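Weltley Extends Household Textile Collection to All Districts

Jun 14, 2024 | By the Weltley Public Works Desk

Last updated: 4:15 p.m.

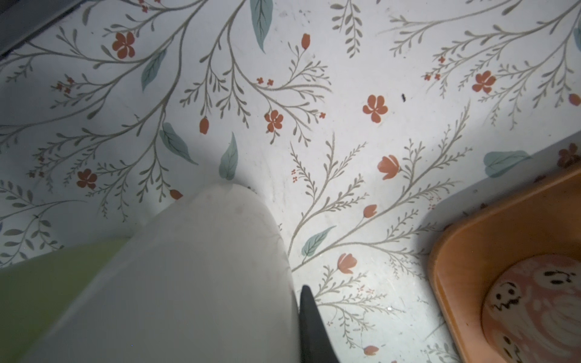 Which items will the town accept under the extended service? Residents may set out bed linens, curtains, tablecloths, towels and clothing in any condition, provided that they are clean, dry and packed in a closed bag.

The Town of Weltley will extend its curbside textile collection to every residential district beginning next month. The service has operated as a trial in the Jarnurier district since December, and the Public Works Department confirmed that 864 households took part at least once during that period.

Under the new schedule, textiles will be picked up on the same morning as paper and cardboard. Bags must be at the curb by 7 a.m. and may weigh no more than 40 pounds each. Carpets, mattresses, pillows and items soiled with paint or oil will not be taken and should be brought to the transfer station on Dallo Road during regular hours.

Sorting will be carried out by Tiwari Textile Recovery under a two-year agreement approved by the Town Council. Usable goods will be passed to resale outlets in the county. Worn material will be cut for wiping cloths or shredded for insulation and padding. The department stated that the agreement carries no added charge to residents and that existing collection fees will remain in place through the end of the fiscal year.

An additional 340 apartment units on the east side, which do not have curbside service, will be served by shared drop-off bins. Property managers have been asked to confirm a suitable location for each bin and to keep access clear for collection vehicles. Letters with instructions have been mailed to 949 addresses in the first group of new districts, and the remaining districts will receive theirs before service begins.

Residents who do not receive a letter may request a copy at the Public Works counter in Town Hall. Starter bags will also be available there, with a limit of one roll per household. Missed pickups should be reported by noon on the following business day.

12 shares | 3 comments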